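**Notice to Residents of the Lower Terrace**

15th September

The Office of Crossings regrets to inform residents that the ferry to Drilwood will not run until the matter of the bell has been settled. The Office understands that many households depend on the ferry for flour, lamp oil and the visits of relatives. It asks for patience and sets out the facts as they are known to it.

The bell at Flirkulbridge was hung by the founders of the town, and under the charter no boat may leave the landing until it has been rung. The charter does not say by whom. For as long as records have been kept, it was rung by a member of the Hedegaard family, and the Office paid that family 13 crowns a year and a winter coat.

On the morning in question the ringer, Bergþóra Hedegaard, came to the landing at the usual hour, took hold of the rope and pulled. Passengers waiting on the steps agree that the bell swung. They agree also that it made no sound. Ms. Hedegaard pulled again, with the same result. The ferry master, who is a careful man and has been fined before, declined to cast off.

An inspector was sent up the tower that afternoon. Her report is attached to the copy of this notice kept at the Office, and a summary is given for those who cannot make the climb up the hill to read it. The clapper is in place. The bell is not cracked. When struck with a mallet it shivers under the hand, as a bell should, and the pigeons leave the tower. The inspector, Freya Sowerby, wrote in the space for remarks: "I believe it is ringing. I believe we have stopped being able to hear it."

The Office did not at first accept this remark and returned the report for correction. Ms. Sowerby sent it back unchanged.

A hearing was then held in the upper hall. Residents were invited to speak, and 74 of them did so. The record runs to many pages and will be bound in October. Several speakers held that the ferry should simply go. Mr. Oprea, the baker, said that a rule which could not be heard could not be broken, and was applauded. The widow from the corner house said she had not heard the bell for years and had assumed that this was her age. She had not wished to mention it. After she sat down there was a long pause, and then a number of other persons asked that their names be added to her statement.

Ms. Hedegaard spoke last. She told the hearing that her grandmother had taught her to ring by counting her own breath, and that she had never listened to the bell while she rang it. She had listened for the gulls across the water at Drilwood, which always rose when the sound reached them. She had seen them rise that morning. She had thought everyone knew to look.

The Office put the following question to her: whether she was prepared to swear that the bell had rung. She said that she was not, but that she would swear to the gulls.

The clerk wishes it recorded that the matter was then adjourned for supper.

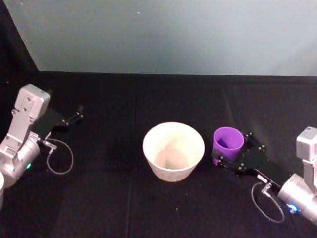
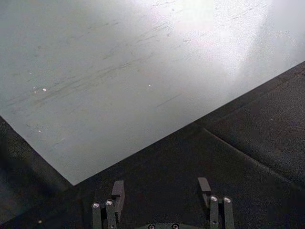
After supper the Office resolved as follows. The charter requires that the bell be rung. It does not require that the bell be heard, and the Office can find no earlier ruling on the point. A watcher shall therefore be placed on the landing each morning, facing Drilwood. When the gulls rise, the watcher shall raise a hand, and the ferry master shall treat the raised hand as the bell.

The ferry will resume when a watcher has been found. The post pays 2 crowns a week. Applicants should have good eyesight and should not mind the cold. The Office had hoped that Ms. Sowerby would apply, but she has asked to be sent to Ondex, where there is also a bell, and where no one has yet made a complaint.

Residents have asked whether anything is to be done about the hearing of the town in general. The Office has no powers in this area. It has written to the district physician, who replied that he examined 700 persons on this side of the water last winter and found their ears to be sound. He added that he had enjoyed his stay, and that he had found the town very quiet.

Ms. Hedegaard will continue as ringer on the present terms. Her coat is ready for collection. She is reminded that the Office closes at four, and that the door should be knocked on firmly. If no answer comes, she is asked to walk around to the side window and wave to the clerk, who has moved his desk so as to face it.

By order of the Office of Crossings, Flirkulbridge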